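Laldale Fashion Weekend Returns in April With 22 Designers and a Bigger Runway

LALDALE – The Laldale Fashion Weekend is coming back this April, and it's growing! The spring show will bring 22 designers to the old Goicoechea textile hall, with evening gowns, tailored suits, wedding wear and plenty of everyday clothes that people can picture themselves wearing to work or to a friend's birthday dinner.

Last year's event drew 2,843 visitors, the most in its history, and the line for the closing show ran all the way down the front steps. The organizer, Cladex Events, has moved the runway from the side gallery to the main floor so that more guests can see the clothes up close, shoes and hems included.

"I still get goosebumps when the lights go down and the first look comes out," said Divya Gounder, creative director of the Laldale Fashion Weekend. "We have designers showing for the very first time next to people who have been cutting dresses for decades, and they borrow pins from each other backstage. I can't wait for everyone to see what they've been making."

The opening night belongs to Erine, the Laldale label known for its bias-cut dresses and bold color. Erine will show 40 looks in coral, moss green and a deep ink blue, ending with a floor-length gown that has a hand-pleated cape. The label's design team has been working on the pleats all winter, and early fittings have everyone at Cladex talking.
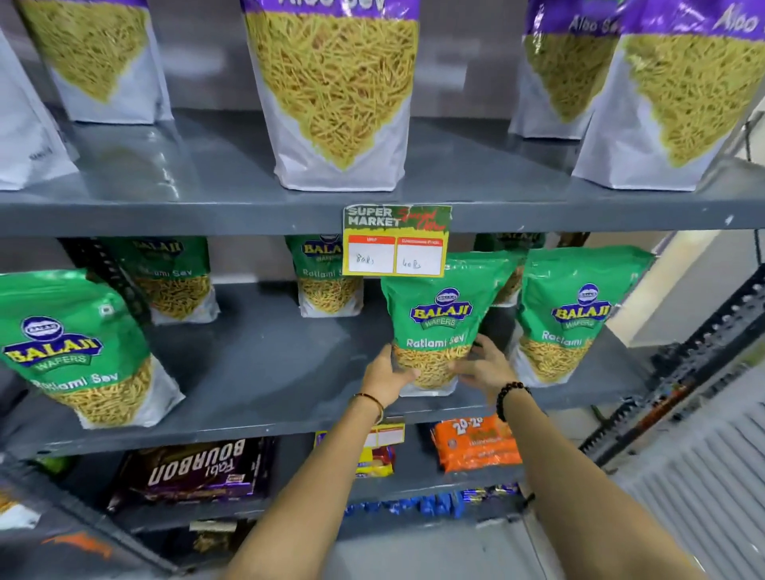
Color is a big story across the whole program this spring. Several designers are turning away from the beige and gray of recent seasons and going for full-on pink, tangerine and turquoise, often in the same outfit. Shapes are getting softer, too – wide sleeves, loose pants, skirts with room to move. Red carpet fans will find lots to love in the evening wear show, where the dresses come with long trains, open backs and some very brave necklines.

There is more to do away from the runway as well. Guests can sit in on 2 styling workshops, one on finding a good fit when you buy off the rack and one on giving new life to formal wear that only gets worn once. Both are included with a day ticket, and both are open to all ages and sizes. Bring a jacket or dress from your own closet and the stylists will pin it for you on the spot.

The models this year were chosen at an open call, and many of them have never walked a runway before. "We wanted people who look happy in the clothes," Gounder said. "One woman came in to keep her daughter company and ended up with the closing spot in the evening show. She's fantastic!"

Doors open at 5 p.m. on opening night, with the Erine show starting at 7 p.m. Day tickets and opening night seats are sold separately at the Goicoechea hall box office. Seats close to the runway are limited, and ticket holders are asked to be in place before the music starts.

About Cladex Events
Cladex Events produces fashion shows, sample sales and design fairs in Laldale and nearby towns. Reporters and photographers who would like a press pass or a backstage visit can contact the Cladex press desk.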